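The spy novel that started as a crossword habit

By the time I got to the diner the author had already ordered for both of us. She writes Cold War thrillers under a pen name and asked me to leave both names out of this, which felt right for a woman whose books are full of people lying about who they are. Her fourth, The Kirnano List, comes out in April, and I'd stayed up way too late finishing the galley.

"Did you guess the courier?" was the first thing she said. I hadn't. She was thrilled.

The setup, if you haven't come across it: a translator at a trade office in a made-up Adriatic port called Kirnano starts finding small mistakes in the shipping lists she types up. Crate 102 shows up twice. Crate 60 never shows up at all. She figures it's sloppy bookkeeping and fixes it, and by fixing it she wrecks a message that two governments have been waiting on for months. I love that opening so much. She's just good at her job!

"I used to do the crossword with my father over the phone," she told me, "and he'd correct my spelling even when my wrong spelling fit the squares. So one day I thought, what if the wrong spelling was the whole point?"

She wrote the first draft in seven weeks, longhand, and then spent two years taking it apart. The handler, a gloomy furniture importer called Keretti, was a woman for most of that time. The rival service's man, Humitz, died in chapter three and then didn't. (I won't say what happens to him now, but I did yell at the book.)

"Humitz was supposed to be a bit of scenery," she said. "He had one scene, he ate a boiled egg, and he got pushed off a ferry. Then I needed somebody to be patient with the translator, and he was the only patient person in the book. So back he came." 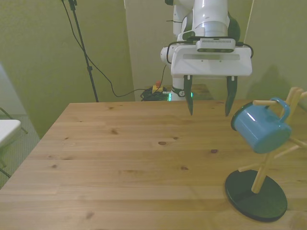 A robot arm with its gripper held open above a tabletop.

I asked how much of the spycraft is real, because I always ask that. She laughed and said she'd never met a spy, or if she had they were very good at it. What she does have is a shelf of old memoirs, most of them bought used, and a rule that she only steals the boring parts.

"The gadgets in those memoirs, I don't believe half of them. But the man who spends four pages complaining about his expense claims? I believe him completely."

The expense claims are in the book, by the way, and they're some of the funniest pages. Keretti is out of pocket by 2689 lire for a lunch that his superiors insist never took place, and he keeps bringing it up - on the phone, in a safe house, at one point while hiding in a wardrobe.

We got onto endings. I told her I'd wanted the translator to get away clean, and she put down her fork and looked at me like I'd let her down a little.

"Readers say that, and I get it, I like her too. But she reads for a living. Once she's seen how the lists work she can't go back to typing them like they're lists. I tried a version where she opened a bakery. It was awful."

She wouldn't tell me much about the next one, only that it's set farther north and that its working title is Sveinbjörnsson, after a harbor pilot who may or may not have existed. Her editor hates the title. She's keeping it on the folder until somebody makes her change it.

Then the check came and she wanted the receipt.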